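Section 4: Making a card stand for a floppy bag

Right, on to my favourite bit of the whole guide! If you've followed me through the first three sections you'll have a clear table and a pile of bags that won't stand up by themselves. I put up with mine slumping all over the place for years before Uchenna Sani showed me her folded card trick, and I've been making them ever since (my cupboard at Lustard is full of the things).

You'll need a sheet of stiff white card, a ruler, a pencil, scissors, a bit of tape and the bag you want to stand up. Some big sheets of plain paper for the table are handy too.

1. Spread the paper over your table and smooth it out with your palms. Don't fuss over every wrinkle, it'll crease again as soon as you start leaning on it.

2. Stand the bag on the card, hold it straight and draw round the base. Take your time, as the bottom of a soft bag shifts about when you press it.

3. Add a border on all four sides for the walls. I keep mine low so most of the bag still shows. Wall height is a matter of taste, but go higher if your bag is top heavy.

4. Score along the pencil lines with the ruler and the blunt edge of the scissors, then snip in at each corner.

Caution: score gently! Go through the card and you'll be starting again from step 2, which I've done more often than I'd like.

5. Fold the walls up and tape the corners on the outside. Leave one corner untaped for now.

6. Lower the bag in, pull the loose corner round until the card hugs the base, and tape it.

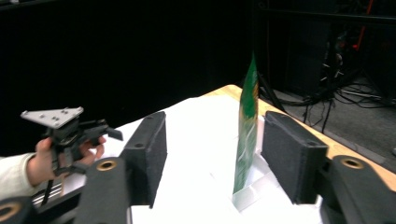 Fig. 4. The green bag upright in its folded white holder, with paper over the table.

7. Let go and see what it does. If it leans, take the bag out, give it a shake to settle whatever's inside and pop it back in. Still leaning? Undo the last corner and pull it a bit tighter.

Note: a crumpled top doesn't matter in the slightest. I used to flatten mine down with a book, and Wagner Batista quite rightly asked me why I was bothering.

Note: if you're swapping to a fatter bag, make a new holder. Stretching an old one splits the corners, and tape over tape never sticks well for me.

Caution: card goes soft when it gets damp, so keep the stand well away from the sink and wipe up any spills before you put it down.

Once you're happy with it, write the bag's name underneath in pencil and move on to Section 5, where we'll do the same thing for jars.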